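멘도우 아니고 센도우(Cendow) 핸드헬드 그리퍼 두 달 사용 후기

2021년 7월 30일

드디어 쓰네요, 이 후기. 사야지 사야지 하면서 장바구니에만 넣어뒀던 센도우 핸드헬드 그리퍼를 질러서 꼬박 두 달을 굴려봤습니다. 댓글로 "그거 살 만해요?" 하고 물어보신 분들이 꽤 계셨는데 답을 미루고 미루다가 오늘 반차 낸 김에 한 번에 정리합니다. 좀 길어요. 커피 한 잔 들고 오세요!

먼저 제 상황부터요. 저는 회사에서 하는 로봇 일 말고 집에서 따로 조그맣게 모방학습 장난을 치는 사람입니다. 팔은 중고로 들인 거 하나 있고, 시연 데이터는 그동안 원격조종으로 모았는데 이게 진짜 사람 할 짓이 아니에요. 컵 하나 옮기는 데 한세월이고, 끝나면 어깨가 굳고. 그래서 손에 들고 그냥 집안 물건을 집으면서 찍는 방식으로 갈아타자 마음먹은 게 작년 11월이었고, 그때 후보가 센도우랑 무티아(Mutia) 두 개였습니다.

무티아는 회사에서 잠깐 빌려 써봤어요. 만듦새는 확실히 더 좋은데 무겁습니다. 10분만 들고 있어도 손목이 뻐근해서 저는 포기. 손목 튼튼하신 분들은 그쪽도 괜찮을 거예요. 저는 키보드 때문에 이미 손목이 너덜너덜한 사람이라...

주문은 플랄트포트(Flaltport)라는 해외 부품몰에서 했습니다. 조립 키트 버전이고요, 배송은 생각보다 빨랐는데 박스를 열어보고 살짝 겁이 났어요. 설명서가 42쪽! 그런데 막상 펼쳐보면 그림이 큼직큼직해서 글 읽을 건 별로 없습니다. 저는 저녁 먹고 시작해서 자기 전에 끝냈어요. 중간에 링크 좌우를 바꿔 끼워서 한 번 다 풀었던 것까지 포함해서요. (설명서에 L, R 표시가 있긴 한데 너무 작습니다. 센도우 보고 계시면 이거 좀 키워주세요.)

손에 쥐는 느낌은 좋습니다. 본체가 검은 플라스틱이라 솔직히 고급스럽진 않지만 가볍고, 링크가 관절로 이어져 있어서 방아쇠를 당기면 양쪽 손가락이 같이 모여요. 처음 며칠은 너무 세게 당기게 되는데 금방 감이 옵니다. 관절 쪽 나사는 처음에 꽉 조이지 마시고 살짝 여유를 두세요. 저는 있는 힘껏 조였다가 움직임이 뻑뻑해져서 "불량인가?" 하고 문의 메일까지 쓸 뻔했습니다.

제일 마음에 드는 건 파란 손가락 패드예요. 가로로 홈이 잘게 파여 있어서 미끄러운 포장도 꽤 잘 버팁니다. 제가 주로 모으는 게 정리 동작, 그러니까 방에 굴러다니는 걸 집어서 통에 넣는 종류거든요. 그래서 음료 팩이나 구겨진 종이 같은 게 단골손님입니다. 음료 팩은 의외로 까다로운 물건이에요. 비어 있으면 조금만 세게 잡아도 옆구리가 쑥 들어가고, 살살 잡으면 돌아가 버리고요. 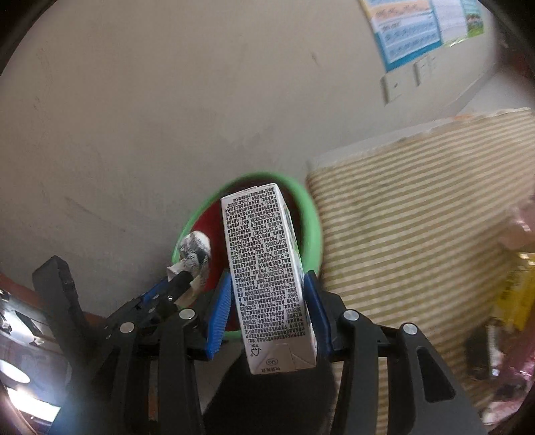
그래서 저는 팩을 잡을 때 넓은 면 말고 모서리 가까운 쪽을 잡는 버릇을 들였습니다. 이렇게 하니까 찌그러지는 일이 확 줄었고, 나중에 학습시킨 정책도 그 버릇을 그대로 따라 하더라고요. 좀 귀여웠습니다. 반대로 제가 급할 때 통 위에서 툭 던지듯 놓는 버릇도 고스란히 배웠어요. 이건 안 귀엽습니다. 시연은 정직하게 하세요, 여러분.

지금까지 모은 시연이 3361개입니다. 원격조종 시절이면 꿈도 못 꿀 숫자예요. 퇴근하고 음악 틀어놓고 집고 놓고, 집고 놓고. 어떤 날은 좀 명상 같기도 하고 어떤 날은 내가 이걸 왜 하고 있나 싶기도 하고. 그래도 팔 앞에 앉아서 조이스틱 붙잡고 있을 때보다는 백 배 낫습니다.

이제 아쉬운 점도 말해야죠.

첫째, 패드 교체가 귀찮습니다. 패드 하나 바꾸려면 팔 쪽 나사를 풀어야 하는데 공구가 들어갈 자리가 좁아요. 육각렌치 짧은 걸 하나 따로 사시는 걸 추천합니다. 동봉된 건 길어서 자꾸 걸려요.

둘째, 카메라 시야. 화각이 넓은 건 고마운데 가장자리로 가면 둥글게 어두워집니다. 학습에는 큰 문제가 없었어요. 저는 그냥 전처리에서 가운데 위주로 잘라 씁니다. 다만 창가에서 찍으면 반사광이 꽤 거슬리니까 커튼은 치고 작업하시는 게 좋아요. 저는 이걸 몰라서 초반 데이터 한 뭉텅이를 버렸습니다. 아깝...

셋째, 얇은 물건. 카드나 종이 한 장처럼 납작한 건 정말 못 집습니다. 패드 끝이 두툼해서 바닥과의 사이로 안 들어가요. 구긴 종이는 잘만 집는데 펼친 종이는 꽝입니다. 말도나도(Maldonado)에서 나온 얇은 손가락 팁이 호환된다는 글을 봤는데 아직 안 써봤어요. 써보신 분 계시면 댓글 좀요!

고객지원은 의외로 좋았습니다. 캘리브레이션이 자꾸 틀어져서 메일을 보냈더니 풀헨시오 세르반테스(Fulgencio Cervantes)라는 분이 다음 날 바로 답을 주셨어요. 마커를 평평한 판에 제대로 붙였냐고 묻는데, 네, 저는 택배 박스 뒷면에 붙여놨거든요. 당장 두꺼운 아크릴판으로 바꿨더니 멀쩡합니다. 답장이 친절해서 더 창피했어요.

소프트웨어는 그냥 무난합니다. 녹화 시작하고 끝내는 게 버튼 하나로 되는 건 아주 편하고, 내보내기는 느려요. 거의 두 시간씩 걸릴 때도 있어서 저는 자기 전에 돌려놓고 잡니다. 업데이트로 나아질 거라고는 하는데 기다려 봐야죠.

그래서 살 만하냐? 집에서 혼자 데이터 모으는 분한테는 저는 추천이요. 원격조종에 지쳐 있다면 더더욱요. 반대로 얇은 물건이나 정밀 조립 쪽을 하실 거면 조금 기다리시거나 무티아를 먼저 만져보고 결정하세요. 별점은 다섯 개 만점에 네 개, 깎인 하나는 그 육각렌치 몫입니다.

다음 글에서는 전처리 스크립트를 정리해서 올려볼게요. 내보내기 설정값 궁금하신 분은 댓글에 남겨주시면 그 글에 같이 적겠습니다.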